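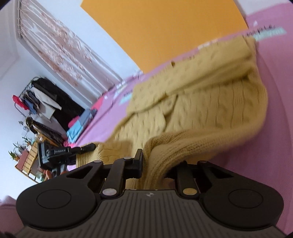

News > Projects > Data Collection

Search this site Enter keywords Go

Knitwear round: notes from the home collection

Filed under: Manipulation, Field Data, Soft Goods

The July knitwear round has closed with 929 accepted demonstrations out of the set recorded on hand-held grippers in home bedrooms. The target agreed with Drandstead was 400 per garment class, over 2 classes: pullovers and button-front cardigans. Both classes passed the target. The remainder goes into the held-out pool and will not be used for training before the first evaluation is finished.

Knitwear was chosen after the woven shirt round, in which the policy learned to look for a crisp edge and close on it. A shirt hem gives a clean line in the image and keeps its shape when pinched. A cable-knit sweater does neither. The edge rolls, the ribbing stretches under the fingers, and the bulk of the garment arrives a moment after the part that is being held. Safta Pascu, who wrote the task sheet, therefore split each demonstration into 3 phases: approach and select an edge, close and lift, lay down and release. Each phase is labeled separately. A recording may be accepted for one phase and rejected for another.

Operators were told to select an edge with a visible rib wherever one was within reach. Cuffs, hems and collars all qualify. The body of the garment is permitted as a grasp point only in the bunched-start condition, where the ribbing may be underneath. Early recordings showed operators closing on the cables, because the ridges stand up and are easy to catch. The grasp holds, but it gives the system no information about how the garment is oriented, and the lay-down phase then becomes guesswork. Those recordings were kept with a "body grasp" label and are excluded from the orientation task.

Start conditions

Two start conditions were used. In the first, the garment is folded or partly folded on the bed, with at least one ribbed edge exposed. In the second, it is dropped from waist height and left as it falls. The task sheet asks for a return to the folded condition after every tenth take, so that the garment does not simply get looser through the session.
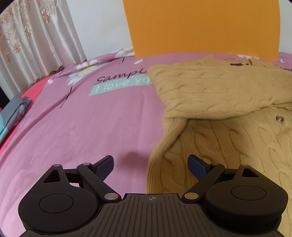
Jaw opening at approach turned out to be the most variable quantity between operators. Some opened fully at the start and traveled with the jaws wide. Others kept them half closed and opened only when the fingers were over the edge. Both are valid, and Adeel Jadoon's first analysis suggests that the model copes with either as long as a single operator is consistent. The trouble is with operators who switch habits in the middle of a session. The sheet for the next round will specify full opening before the fingers drop below the height of the garment.

Printed bedding was left in place. There was a proposal to cover every bed with a plain gray sheet, which would make the segmentation easier, and it was turned down. Homes have flowers and lettering on their sheets, and a system that has only seen gray will treat a printed daisy as something to pick up. The same goes for loaded clothes racks, curtains and potted plants in the background. Operators were asked to remove only items that could snag a finger or roll off the bed.

Color contrast is a weaker point in the set. Mustard on pink is an easy case. Beige on pink is harder, particularly in the late part of the lift, when the garment is moving and the knit texture smears. Fasil Moges ran the Harkton edge detector over the cardigan takes and found that it loses the outline of the body during fast lifts but usually keeps the ribbing close to the jaws. That is the part the close phase depends on, so the takes were accepted. Fast lifts are still discouraged. The wording on the sheet has changed from "lift smoothly" to "lift slowly enough that you could stop at any point". 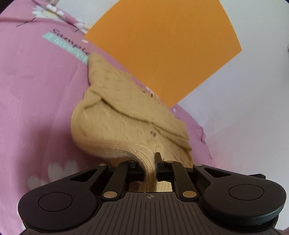
Lifting a beige cardigan by its ribbed edge.

Cardigans

Button-front garments produced more rejections than pullovers. The placket is stiffer than the knit next to it, and when one finger lands on the placket and the other on plain ribbing, the jaws close unevenly and the softer side creeps out. Operators could usually feel this and correct for it by tilting the wrist. The tilt is recorded in the pose stream, but the reason for it is not, and the reviewers could not always tell a correction from an unsteady hand. From the next round, operators will mark corrections with the thumb button at the time they make them.

Whether the cardigan was buttoned was noted for each take at the start of the session and then, in several sessions, not updated. Haruna Shimada has gone back through these by eye. Where the state could not be read from the video, the field has been set to "unknown" – please do not fill it in from the session header.

Review and files

Each take was seen by one reviewer, and by a second if the first marked it as doubtful. Common grounds for rejection were, in descending order: garment left the bed, tracking lost near the wall, release before the garment was supported, wrong start condition. Tracking loss near the wall is a known fault with wide-angle views that fill up with a pale, featureless surface. Moving the garment a forearm's length toward the center of the bed cures it in most rooms.

The accepted takes are on the Cao server in the usual layout, with phase labels in a separate file next to each recording. Rejected takes are kept in a parallel folder and should stay there; Silviu Vasiliu is using them for the failure classifier. The Andero converter reads the new labels from its current release onward. Older copies will open the recordings without an error and silently drop the phase field, so check the version first.

The next round covers socks and scarves. Task sheets are in draft, and operators who have a comment on the grasp-point wording should send it to Safta before the sheets are frozen. Grippers on loan from the knitwear round do not need to come back in between, but finger pads should be inspected for lint and wiped with a dry cloth. Worn pads can be exchanged at the equipment desk.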